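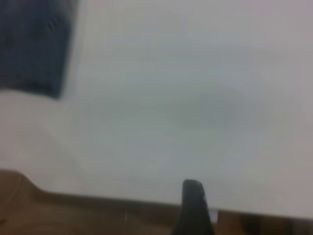 Scorer wanted, Mitthorpe Women's Cricket Club

We need one scorer for our second team from May through August. It pays $40 a match, plus lunch, and the lunch is better than the pay.

The league says its new Skorix app lets anyone score a game after 9 minutes of training. I have my doubts. Last season we had 3 matches where the app and the paper book disagreed on who won, and the book was right each time. So you will keep both. If you have only ever scored on a phone, we can teach you the book, but please don't tell us it's old-fashioned.

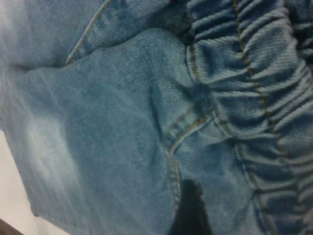 There are 19 matches, and the away trips to Oltard and Wanigasekara Park start early – be at the ground by 9 a.m. You don't need to have played. You do need to know a leg bye from a bye, and to stay calm when a captain argues about an over.

The league also promises a "pathway" to paid county scoring. I have yet to meet anyone who took it.

To apply, send a few lines to Rafsan Sivakumar, fixtures secretary. No résumé needed.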